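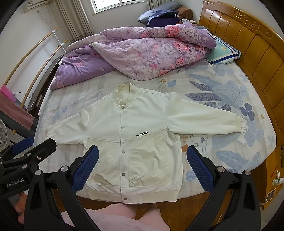

Center support on an older frame with a carved headboard

Bed Frames and Foundations - 11 replies - sorted oldest first

dovetail_ned
Original poster
Frame is an older wooden one, carved headboard, side rails that hook into the posts. I replaced the box spring with a Bedby slat kit in May and put a Prorell foam mattress on it. Rails are 60 inches apart on the inside. The slats are pine, flat, 3/4 inch thick, resting on a ledger strip screwed to each rail. There is no center beam. The slats now sag in the middle and the mattress follows them.

The kit box says 1,000 pounds. Total load here is nowhere near that. I am trying to decide between thicker slats and a center beam with a leg.

planerboard
Center beam. Sag under load goes up with the cube of the span. Cut the span in half and you have one eighth of the sag for the same load at midspan, and that is before you count the load being shared between both sides. You will not get that from thicker slats unless you go very thick.

hexkey_lou
It goes down with the cube of thickness too, so don't dismiss it. Going from 3/4 to 1 1/2 gives the same factor of eight. A 2x4 laid flat is 1 1/2 thick. Same result, no leg on the floor, nothing to level.

planerboard
Same result on paper. Then you have lifted the mattress 3/4 inch and put the whole load on the ledger strips, same as before. How are the strips fastened?

dovetail_ned
Screws only, no glue. Number 8, every 10 inches.

hexkey_lou
I would fix that first, whichever way you go. Glue the strip and close up the spacing to 6 inches. Pilot holes, old rails split.

m_cronin
I test frames for a small furniture shop. On the 1,000 pound figure: ask the seller how it was measured. For most kits it is a spread static load with a center beam in place. We ran the Hayes slat set, similar pine, 3/4 inch, without its beam, and the first slat cracked at 664 pounds spread evenly over the set. It cracked at a knot. With the beam in we stopped loading before anything failed.
A person sitting down on one edge is a different case from a spread load and usually a worse one for the ledger.
- Mairéad Cronin

planerboard
That matches what I would expect. Knots on the bottom face near midspan are where they go. Turn the slats so the clear face is down.

quietcorner
Has anyone checked whether the mattress itself is at fault? Foam takes a set. I blamed slats for a year.

dovetail_ned
Checked. Straightedge across the bare slats shows a dip of 3/8 inch with nothing on them.

quietcorner
Then the slats have taken a permanent bend and you are replacing them anyway. Flipping them will buy a few months.

slat_and_rail
Adding the part that comes up in every one of these threads.

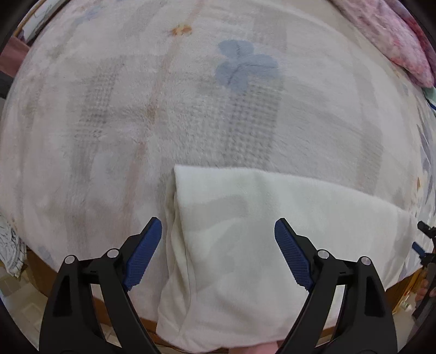
How far apart should slats be under a foam mattress?
Keep the gaps at 2 inches or less, measured edge to edge. Wider gaps let the foam push down between the slats, and the mattress maker may turn down a warranty claim over it. Check the booklet for the exact limit on your model.

For the beam, a straight 2x4 on edge is enough at this width. Run it head to foot, notch it into cleats at both ends, and put at least one leg at the middle. Use an adjustable foot. On carpet, set the foot on a scrap of plywood or it will sink and you will be back where you started.

hexkey_lou
One leg is fine on a hard floor. I would use two on carpet. And I still say thick slats on a glued ledger are the cleaner job for a frame you have to take apart to move.

planerboard
Disagree. A beam on two cleats lifts out in a minute. Nine 2x4s weigh more than the headboard.

dovetail_ned
Going with the beam, two legs, and new slats. I ordered Skumen feet, the threaded kind with a rubber pad. Ledgers are off and being glued Tuesday.

m_cronin
Set the feet with the mattress off and the slats in. Bring each foot up until it touches the floor and then a quarter turn more. If you jack it higher you get a ridge down the middle, and that is harder to sleep on than the dip. Recheck after two weeks.

planerboard
And tighten the lock nuts. They back off.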